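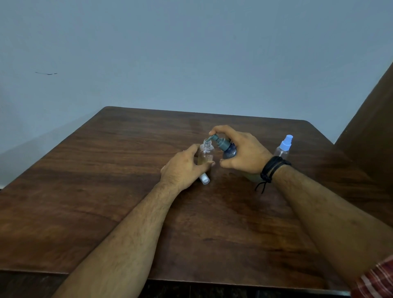

Fouzia Farooqui does not believe the border at Hener will open in September, and she told me this before I had even asked my first question. According to her, the two governments have promised it four times, and each time the date passed in silence.

The new promise is written in the accord signed at Lurnley. Under it, Urkby will give back the eastern bank of the river Magsi, and in return its traders may again use the Hener crossing without a permit. A group of 1034 families who left the bank during the fighting will have the right to go home. The list of those who asked to return has 3682 names on it, and the text does not say if a name means one person or a household. Both delegations read this line in their own way.

Mohsin Jadoon, who negotiated for the river districts, defends the accord. "We had a bad line on the map and now we have a less bad one," he told me. He admits that the question of the wells was left for later. So was the question of the 3000 soldiers who are still stationed on the hills - the text speaks only of their "gradual departure".

In Hener itself I heard more about the wells than about the soldiers. Mehwish Abbasi wants to plant on her father's land again, but the pump station stands on the other side of the new line, and she has not found an office that can tell her who will run it. Her neighbors have sent two letters to Lurnley. One was answered, with a copy of the accord.

The foreign ministry in Urkby says the technical talks will continue. Junaid Dogar, its spokesman, would not give me a date for the next round. The customs house at the crossing has a new roof and a new sign, and the gate was locked when I left.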